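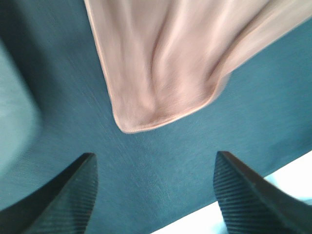 Dunard Cloth Handling - README

Version 7 of the house rules. Version 6 was one line long and said "be sensible", so you can guess how that went.

What's in it
228 episodes of wrist camera footage, recorded at Tuhiwai. 102 have been checked against the rules below. The rest are labelled unchecked and should be treated that way.

Rules for operators
Start with the fingers open.
Pick up by a hem or corner where you can find one.
No speed changes mid-episode.
Hands stay out of the cell until the arm is parked. Yours too.
Dropped cloth is a failure. Log it as one, whatever colour you go.

Rules for reviewers
Wait 10 minutes before reviewing your own episodes - you'll be less forgiving.
Blur alone is no grounds for deletion.

Licence
Research use only. Ask before redistributing.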